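August 19, 2021

The choir piano is finally tuned and I am wiped out. I said in May that I would deal with it before the fall concerts, and then of course May turned into summer, and summer turned into me calling every tuner in the county last week in a panic. Joar Hellström had an opening this morning, bless him. He charged us 180 dollars and stayed way past lunch!

It's an old upright from 1928 and it has 35 years of coffee rings on the lid, most of them mine. Joar says the pinblock is still good, so I can stop losing sleep over that. The middle A had drifted so low that the altos were singing in their own private key all spring (and blaming the tenors, as usual).

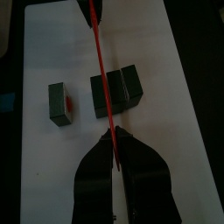 Red rod, white table.

After he left I played through the whole Ragnvald Lindqvist set, all 3 songs, just to hear it. The second one made me cry a little - it always does, that spot where the basses drop out and the sopranos are up there hanging on alone. I want it slower than last year. Eskil will complain that he runs out of breath and I will tell him to breathe when Hatem isn't breathing, same as every year.

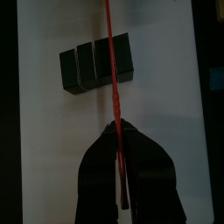 Seating is the next headache. Hatem Chraibi wants the basses in back by the radiator and Edvin wants them split on both sides, and I have gone back and forth so many times that I've started drawing it on envelopes. Today's version has two blocks of singers with a narrow gap up the middle, like the one between those two black fingers with the red rod pinched in it, only my gap would have a soloist in it. I kind of love it. The sopranos could hear each other for once, and I could see everybody's faces, even Eskil Amundsen's, who hides behind his folder.

Need to remember to copy the new Lindqvist pages before rehearsal. The old ones have somebody's grocery list penciled on the back and half the altos are missing page four.

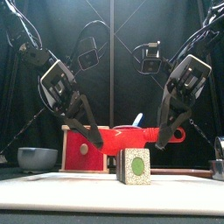 Later, after supper

Edvin called. He can't do the solo in the second song after all, his sister's wedding is that same weekend. I was very gracious on the phone and then ate a lot of crackers standing up. So it's Hatem or nobody, and Hatem hasn't sung alone since he had that cold. I'll ask him after warmups when he's in a good mood.

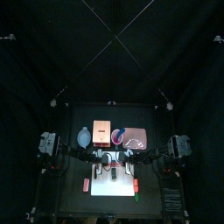 For rehearsal

Folders, pencils, the good music stand from my car. Ask Hatem. Start with the slow one.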